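Call for Participants: Tretimura Gripper Comparison, Second Round
Tumden Institute for Handling Research, Utport
Posted 3/11/18

The Tumden Institute for Handling Research invites adults to take part as operators in the second round of the Tretimura gripper comparison. Operators guide a robot arm by hand controller through a set of tabletop tasks, using different gripper fingers and two camera positions, and rate each combination after use. No experience with robots is required. Applications from people who wrap, pack, sew, tie or sort goods in the course of their work are especially welcome.

Sessions will be held in Room 1004 of the Ndlovu Building in Utport. Places are limited, and applicants who are not selected for this round may ask to be kept on the list for later ones.

Background

The Tretimura project compares low-cost two-finger grippers for light handling work. The first round used rigid items such as blocks, jars and small cartons, and produced 1351 scored attempts. The results showed clear differences between finger shapes on heavier items and very little difference on small ones. They also showed that the operator's view had more effect on the scores than the project team had expected. Several operators did well with one finger shape under the overhead camera and poorly with the same shape under the wrist camera.

The second round turns to items that bend, slide, fold or crush. Ribbon and gift-wrapped boxes were chosen as the main materials. Both are cheap to replace and familiar to most people, and both show the marks of a poor grip. Ribbon is also a hard case for a wrist camera, as the fingers often cover the very strand the operator is trying to reach.

Tasks in the second round

Each operator will complete three groups of tasks. The order is drawn by lot for each person and will be given on arrival.

Group A, loose ribbon. The operator picks out one named color from a pile of satin ribbon, lifts it clear and sets it down in a marked area. Ribbons may lie over and under one another. A trial is scored on time, on the number of grip attempts and on whether any other ribbon was moved out of the work area. Hand tools and a carrying case are left toward the back of the table in some trials, and operators are asked to keep the fingers away from them.

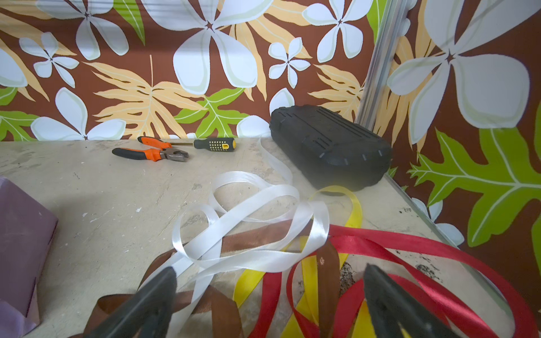
Wrist camera view for Group A. White, brown, yellow and red satin ribbon, with both gripper fingers at the lower edge.

Group B, wrapped boxes. The operator moves a wrapped box a short distance, turns it, or slides it apart from the boxes next to it. The boxes differ in size and in the color of their paper. Scoring covers placement and any new tear or crease in the wrapping. Boxes are checked and photographed before every trial, and existing wear is recorded so that it does not count against the operator.

Group C, ribbon and box together. The operator takes hold of a ribbon lying beside or between wrapped boxes and draws it to a stated position. This group has the longest time limit. It is also the group in which operators most often ask to change their approach partway through, and they are free to do so. A trial may be restarted once without penalty.

Equipment being compared

Operators will use two finger shapes. The first has a narrow, pointed tip and is meant for thin material. The second has a broad, flat tip with a larger contact surface. Both are fitted to the same arm and driven by the same motor at the same closing speed. Grip force is set by the project team before each block and may not be changed by the operator.

Two camera positions are included. One camera is mounted at the wrist and moves with the gripper. The other is fixed above the table. Operators see only one view at a time, on a screen placed at eye level – the table itself is behind a divider during scored trials. Practice trials are carried out with the divider open.

Two hand controllers will also be tried, although they are not scored in this round. One is a grip held in the air and tracked by the system, and the other is a tabletop unit with a jointed handle. Left-handed operators can be set up on either controller and should state their preference in the application.

What taking part involves

Operators attend three sessions on separate days. The first session includes a safety briefing, a short eyesight check for reading the screen at the working distance, and practice with both controllers. The second and third sessions consist of scored trials with breaks between blocks. Each session takes a half day. Light refreshments are provided, and food and drink must be kept out of the trial area.

After each block the operator fills in a one-page rating form. The form asks how easy it was to judge the distance to the item, how well the fingers held, and which moments caused difficulty. Written remarks are encouraged. In the first round, remarks from operators led to a change in the camera angle and to a slower default closing speed.

A member of the project team is present at all times and can stop the arm. The operator also has a stop button within reach of the free hand. The arm does not move while any person is on the far side of the divider. 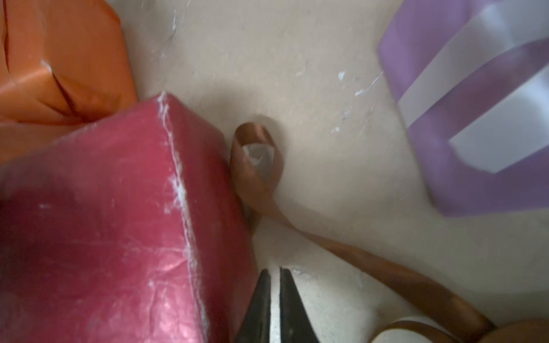

Who may apply

Applicants must be at least 18 years old, must be able to sit at a desk for the length of a block, and must have use of at least one hand sufficient to squeeze and turn a controller. Glasses and contact lenses are acceptable. Applicants who have difficulty telling colors apart are welcome to apply and should say so, as the ribbons in Group A can be named by position for them.

Persons who took part in the first round may apply again. They will be placed in a separate group so that earlier practice can be taken into account. Current employees of the Institute and members of their households are not eligible.

The project team aims for a mix of backgrounds. Experience in any of the following areas should be mentioned, although none is required:

Gift wrapping, floristry or retail display
Sewing, upholstery or other textile work
Packing and shipping
Remote operation of machines, including cranes and inspection vehicles
Regular use of video game controllers

Payment and expenses

Operators who complete all three sessions receive a payment of $300. Those who withdraw early are paid in equal parts for the sessions they have attended in full. Payment is made by check or bank transfer within four weeks of the last session. Parking behind the Ndlovu Building is free for participants, and local bus fares are refunded on presentation of tickets. Travel from outside Utport and overnight stays cannot be refunded.

Payment does not depend on scores. An operator who drops every ribbon is paid the same amount as one who drops none.

Recording and use of data

The arm's movements, the controller signals and both camera views are recorded during all scored trials. The cameras are directed at the work table. Operators' faces and voices are not recorded. Each operator is given a number, and rating forms carry that number only. The list linking names to numbers is kept apart from the trial data and is destroyed once payments have been made.

Recordings and scores will be used to compare the fingers and camera positions, and a selection may be shared with other research groups or shown in reports. Participants will be asked to agree to this in writing at the first session. A participant may withdraw at any time without giving a reason and may ask for his or her recordings to be deleted, up to the point at which the list of names is destroyed.

Schedule

The round consists of 84 sessions, held on weekdays in morning and afternoon blocks. Sessions begin in August. A small number of evening blocks will be available to applicants who cannot attend during the day – these should be requested in the application, as they cannot be arranged later. The three sessions for any one operator will normally fall within a period of two weeks.

If a session has to be called off because of an equipment fault, the operator will be offered a new time and will receive payment for the missed session if no suitable time can be found.

How to apply

Applications should be made on the participant form, available at the front desk of the Ndlovu Building or by mail from the Tretimura project office at the same address. The form asks for:

Name, age and contact details
Preferred hand, and any preference between the two controllers
Days and times on which the applicant is available
A short account of any relevant work or hobby, in no more than half a page
Any adjustment needed to the chair, desk, screen or lighting

Letters of reference are not needed. Completed forms may be handed in at the front desk or mailed to the project office. Forms are read in the order received, and selection is made by the project team with regard to the mix of experience described above. All applicants will be told of the outcome in writing.

Applicants who would like to see the equipment before deciding may ask the front desk for a place on one of the open afternoons. Visitors may try the hand controllers in unscored practice, under supervision, for as long as time allows. Closed shoes must be worn in Room 1004, and long hair and loose sleeves must be tied back.

Questions about the study, the payment or access to the building should be addressed to the Tretimura project office, Tumden Institute for Handling Research, Ndlovu Building, Utport.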